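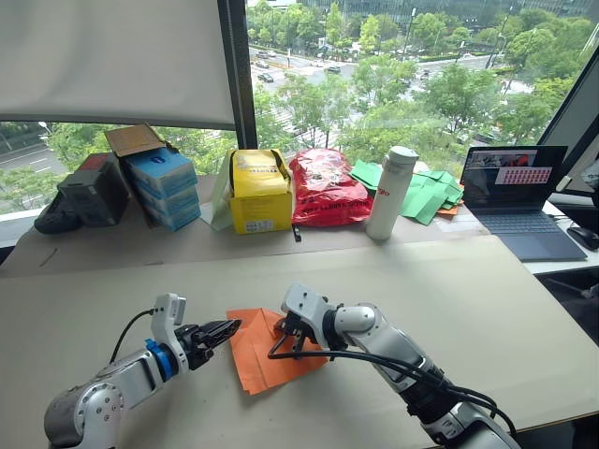

Last updated: Sun 30 April

Home | Trips | Newsletter | Packing | Contact

Two nights in Sevis, and the slow boat to Baek

We had planned to go straight through to the coast this spring, but the connection in Sevis only runs on certain days and we ended up with two nights there. I had read very little about the town before we arrived. It sits on a river, below a line of low hills, and most visitors seem to change buses and leave again within the hour.

We stayed at the Zulley, a guesthouse up the hill from the bus station. Room 13 was at the back, over a yard with a fig tree in it, and it was quiet apart from the bells. Breakfast was bread, white cheese, boiled eggs and a very dark plum jam that they sell by the jar at the desk. We bought 2 jars and one of them got as far as home. If you have heavy bags, take a taxi up. The road is steep and there is no pavement for the last part.

The main thing to do in Sevis is the walk to the old signal tower. There are 314 steps from the square, according to the sign at the bottom, and then a gravel path along the ridge. We set off after breakfast and were back for lunch. The tower itself was locked, but the view over the river is the same from the wall outside. Take water, as the kiosk at the top doesn't open until the summer.

The boat to Baek

From Sevis you can go on to Baek by bus or by river boat. The bus is quicker and cheaper. We took the boat, which leaves from the jetty behind the fish market and stops at every village on the left bank. It carries post, crates of vegetables and a few bicycles as well as passengers. There are benches under cover and a small counter that does tea and toasted sandwiches. Tickets are sold on board, cash only, and they did not have change for a large note.

Baek is bigger than Sevis and has more places to eat, most of them along the harbour. We had grilled trout twice and a bean stew that I would go back for. The Saturday market is worth being there for if your dates allow. We came away with a bread knife and far too much dried mint.

On the last day we hired bicycles and rode out to Suneck, which is 35 kilometres there and back on a flat road. There is a beach of grey pebbles, a chapel and one café. The water was too cold for me in spring. The woman at the café told us that in August the car park is full by nine, so if you are going then I would take the bus.

We would do the same route again, but with a third night in Baek and one less in Sevis. Next time I'll write up the train journey home, including the sleeper we nearly missed.

Shares: 35 | Comments: 2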